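Kerkis 工厂参观记录：料盒搬运工位的设备选型与预算

日期：9/24/18
接待方：Kerkis 厂自动化科，Mwangi Chege
同行：设备供应方 Endgate 的应用工程师 Dirk Verbeke

一、参观目的

我方 Rendville 分拣车间计划在下一预算年度更新料盒搬运工位。现有工位由人工完成，操作内容是把小号料盒从缓存架取下，放到大号托盘旁或托盘内，再由输送线带走。6月的内部评审认为可以考虑单臂机器人加平行夹爪的方案，但对总投入的估算分歧较大，主要差在夹爪、治具和调试工时三项。Kerkis 厂去年已完成同类改造，故安排本次参观，重点核对费用构成，不涉及工艺细节的对比。

二、厂区与产线概况

Kerkis 厂分东西两个车间，机器人工位集中在西车间，共9个，其中4个用于料盒和托盘的搬运，其余用于贴标和码垛。搬运工位之间用矮护栏隔开，通道宽度足够手动叉车单向通过，会车需到车间两端。地面为环氧地坪，机器人底座直接用化学锚栓固定，没有另做基础。Chege 说明，锚栓拉拔试验由土建承包方做，费用列在土建项下，不在设备合同里。我方旧车间的地坪厚度没有可靠图纸，这一项须提前勘测，否则报价无法锁定。

电源和压缩空气从顶部桥架引下。4个搬运工位全部用电动夹爪，压缩空气只供给贴标工位。Chege 给出的理由是夹爪开度需要随料盒规格变化，气动夹爪要换指或加中间限位，换型时间不可接受。电动夹爪的单价明显高于气动，但省去了气路、调压和每年的密封件更换。他们按五年折旧核算，两者总费用接近，最终由换型时间决定。

三、设备配置与采购方式

搬运工位的配置如下，按 Kerkis 厂采购清单的顺序记录：

机器人本体及控制柜
电动平行夹爪，含两副可更换指尖
顶置相机及光源
安全扫描仪、护栏、门锁
工作台面及定位治具
离线仿真软件授权
备件包

本体与夹爪分开招标。Verbeke 不赞成这种做法，认为接口责任容易扯皮，建议由集成方打包。Chege 的看法相反：打包报价里夹爪的加价不透明，分开后他们自己承担接口调试，多用了17个工日，仍低于打包方案的差价。双方都没有出示具体单价，此处不作结论。我方没有专职的机器人工程师，17个工日如果外包，节省部分会被抵消大半。

指尖是容易漏列的一项。Kerkis 厂最初只买了标准指尖，夹持薄壁料盒时盒壁变形，后来改为定制的长指，增加了一次设计费和两次试制费。定制指尖的交期为7周，比夹爪本体还长。建议在询价阶段就把料盒样件寄给供应方，并要求把指尖试制写进合同范围。

料盒本身也要花钱。旧料盒来自三个批次，口沿外翻的尺寸不一致，Kerkis 厂试过用软件补偿，效果不稳定，最后把进入机器人工位的料盒全部换成同一模具的产品，旧盒转给人工区。换盒费用当时没有进项目预算，由仓储部门从年度耗材中列支。我方若照此办理，须事先与仓储部门确认。

四、仿真与前期验证

参观的后半段在西车间二层的编程室，内容是离线仿真。Kerkis 厂在下采购订单之前，先用仿真核对了夹爪开度、指长以及料盒与托盘之间的间隙，仿真模型由 Barasa 公司搭建，验收后移交厂方维护。

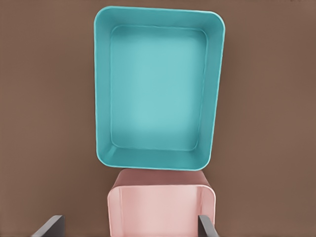

间隙是仿真阶段最值得花时间的参数。料盒与相邻托盘贴得越近，台面越省，但手指张开所需的侧向空间、托盘口沿对下降路径的限制都会收紧。Kerkis 厂起初按台面最小化来布置，仿真中可行，现场加上料盒的摆放误差后失败率偏高，于是把台面加长一档，治具重新打孔。Chege 估计这次返工的费用与仿真软件一年的授权费相当。他建议在仿真里直接给料盒位姿加随机偏差，偏差范围取现场实测值，不取图纸公差。

仿真不能替代的部分有两项。一是接触，料盒壁的弹性和指面摩擦在模型中都作了简化，夹持力须在实物上标定。二是光照，仿真中的光线均匀，现场西侧有高窗，下午反光会影响深色托盘的边缘识别，Kerkis 厂后来加了遮光帘。遮光帘金额不大，但审批走的是厂房改造流程，耽误了两周。

仿真软件的授权分两种，按年订阅和一次买断加维护费。Kerkis 厂选订阅，项目稳定后停了其中一个席位。Verbeke 提到买断版在升级控制柜固件时可能需要另付兼容费，此点须在询价函中要求书面答复。

五、预算科目对照

根据本次参观，我方原预算表需作如下调整：

新增：地坪勘测及锚栓试验；定制指尖设计与试制；料盒统一更换；遮光措施；仿真模型搭建（外包）。
上调：集成调试工时；操作员培训；备件包，其中夹爪整机备一台。
下调：气源改造，若确定采用电动夹爪则可取消。
维持：本体、控制柜、安全扫描仪。

培训一项补充说明。Kerkis 厂的培训分操作员和维护员两级，操作员一天，维护员四天，维护员培训在供应方场地进行，差旅由买方承担。合同中写的是“含培训”，差旅没有写，验收时才发现。

不可预见费方面，Chege 的经验值是设备合同额的一成多，具体比例没有给出。我方目前按百分之九计列，偏低，待财务复核。

六、进度安排的参考

Kerkis 厂从立项到首个工位验收历时约17个月，其中采购审批占去的时间比安装调试长。关键路径依次为仿真验证、指尖试制、本体到货、现场标定。本体到货后曾在仓库存放较长时间，原因是治具未完工，质保期却已从到货日起算。我方合同应改为自现场验收日起算质保，或约定到货后的最长宽限期。

第二至第四个搬运工位为复制建设，仿真模型和指尖图纸直接沿用，费用比首个工位低不少。若我方计划分期建设，首期只上一个工位，应在合同中锁定后续工位的选项价格。

七、待办事项

1. 向 Endgate 索取分项报价，本体、夹爪、指尖分列，附各项交期。
2. 寄送现用料盒与托盘样件，每批次各两只。
3. 请 Barasa 就仿真模型搭建报价，范围包括位姿偏差测试和模型移交。
4. 设备科联系地坪勘测单位，勘测报告作为招标附件。
5. 与仓储部门确认料盒更换费用的列支科目。
6. 预算表修订稿送财务，不可预见费比例单独说明。

附：Kerkis 厂的维护记录表和备件清单为纸质件，已复印，存设备科。电子版须经对方审批后另行发送。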